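The sign on the door said Ravurik Open Afternoon, and under it somebody had taped a second sign saying the first door was the wrong one. The right door was past the loading dock, where I joined a line of parents, two logistics people in matching fleeces and a man who had brought his own sandwich.

Ravurik collects demonstrations. That is the whole business. Other companies want robots that can pick things up, and to get one of those you need a great many recordings of things being picked up, and Ravurik makes the recordings. The operator steers the arm by hand from a seat a few feet away, the cameras run, and at the end somebody decides whether the attempt goes in the pile marked good. I had pictured the future of work as louder.

Our guide was Zohreh Sadeghi, who runs the floor and has the patience of a person who has watched a gripper miss a box 40 times before lunch. She began with the numbers. A client task here usually calls for 500 accepted examples. On a good shift one station turns in nearly 40. The logistics people did the division on a phone and looked pained.

There are 6 stations, and they have names, which I was told not to read too much into. Riva does soft goods, meaning socks and towels and the occasional hat. Rafferty does cartons. The others were on bottles and cables the day I went, apart from one that had its cover off and a stool pushed up against it.

We spent the longest at Riva, mostly on account of the children. The operator was folding a hand towel in thirds, or trying to. I asked if she threw out the bad attempts, and Zohreh said no, they get a label and go in a separate folder. A fumble followed by a recovery is worth keeping, she said, and the clients ask for those now. A fumble followed by nothing is just a fumble. I have been turning this over in connection with my own career.

Then the part everyone had been promised, which was a turn in the chair. You hold two handles that look like bicycle grips and weigh next to nothing, and you watch the gripper do what your hand just did, only a bit later and with less conviction. My job was to lift a block and put it on a mat. I did it on the second go. Sandwich man did it on the first, and mentioned it twice on the way to the next station.

Rafferty is where the wrapped boxes go, and wrapped boxes are apparently the hard ones. Film shines, the shine moves when the box moves, and a system that has only seen bare cardboard can get confused about where the edge is. So they record plenty of film. Asska, the packaging wholesaler that paid for this batch, wants every box approached from several sides, and the operators swap places every hour because the work goes to your shoulders.

Zohreh pulled up the feed from the wrist camera, the one that rides along with the gripper, and let us look at it on the big monitor. I had assumed the robot got a nice tidy view from above, like a chess diagram. It gets mostly its own finger and a great deal of plastic. 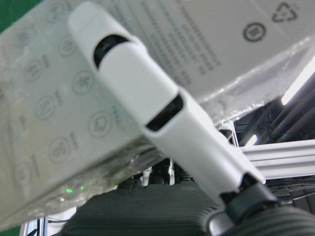 A wrapped carton at Rafferty, from the wrist camera. The recycling mark is at upper right.

One of the parents wanted to know if the robot reads the labels. It doesn't have to for this task, Zohreh said, and at this angle you would have trouble yourself. I tried. I would.

There was a question period by the coffee urn. How long until it can do my dishes? (A shrug, a polite one.) Does the operator's style end up in the robot? Yes, and they have learned to mix people on purpose, after an early batch in which the arm paused before every grasp exactly as long as one particular employee did. They retrained it. The employee still pauses.

The next open afternoon is in May, same building. Park on the street side, since the lot belongs to the tile place and they mean it. Allow 2 hours if you want a turn in the chair, and use the second door.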